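Leave the Bottles Blank

My kitchen has a shelf for refills. On it are a five-liter can of dish soap, a bag of laundry powder, a jug of hand soap and a smaller jug of shampoo. Next to the shelf is an orange container where the small bottles wait until someone needs one. The small bottles are white, and they have nothing written on them. I have come to think this is the right way to keep them, and I want to argue for it, because most advice on household storage says the opposite.

The usual advice is to label everything. Pick up any book on organizing and by chapter two you are printing stickers. The refill store in Trondano, where I buy most of my soap, sells a set of 22 waterproof labels in a nice typeface, and the set costs more than the soap does. I bought it the first year. I put SHAMPOO on one bottle and HAND SOAP on another and felt that I had done something useful.

Then we ran out of shampoo and had plenty of hand soap. The shampoo bottle sat in the bathroom empty for most of May. A second hand soap bottle would have been handy in the laundry room, but there was no bottle for it, only a shampoo bottle. In the end I peeled the label off, which took 15 minutes with hot water and cooking oil and left a gray patch that picked up lint for weeks.

A label fixes a job to a bottle. That makes sense for a factory, which fills the bottle once. It makes less sense in a house, where the same bottle may be filled forty times and the needs change with the season and with who is staying over. What I want from a bottle is that it can hold the next thing.
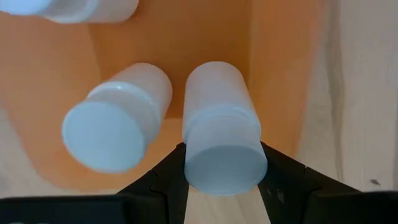
White bottles in the orange container, no label on the held one.

The objection is obvious, and it is a serious one. If the bottles are blank, how does anyone know what is in them? My answer is that in our house the place tells you. The bottle by the kitchen sink has dish soap in it. The bottle by the bathroom sink has hand soap in it. Bottles in the orange container are empty, always, and have been rinsed. A full bottle never goes in there, even for an hour. If you find a bottle somewhere it does not belong, you empty it and wash it.

That last rule sounds wasteful, and I have thrown away perhaps a cup of soap because of it. I can live with a cup of soap.

There is one hard limit. Anything that could hurt a person stays in the package it came in, with the maker's label and the warnings on it. Bleach, drain cleaner, descaler and paint thinner do not get decanted in this house at all. Neither does medicine. I would say the same to anyone with small children about nearly everything under the sink, and if you have a toddler I would put off this whole approach for a few years. What I am defending applies to soap and to other things that would make you pull a face and rinse your mouth.

The second objection is that matching bottles are a matter of looks, and that reusing whatever you have is cheaper. I partly agree. For years I kept old Vikura jars and a mixed lot of shampoo bottles from the supermarket, and they held liquid well enough. But the caps did not fit each other. I had a drawer of lids, and I spent more time in that drawer than I want to add up. When I switched to one shape, the drawer went away. Any cap fits any bottle, and when one cracks I replace that one. They happen to look tidy on a shelf, and I don't mind that, but the caps are why I would do it again.

Mine came from Fitham, a restaurant supplier two towns over, and were sold plain because the buyers were expected to add their own printing. Khalaf Street market has similar ones. Buy them in person if you can. You want to squeeze the side and try the thread on the neck - a photo on a website will tell you nothing about either.

I keep 3 more than we use. Fewer than that and somebody is always waiting for one to dry. Many more and the container fills up, and then people start leaving other things on top of it, mostly batteries and rubber bands.

The label set is still in a kitchen drawer with 17 stickers left. I used one last week to mark the fuse box, and it has held up fine there.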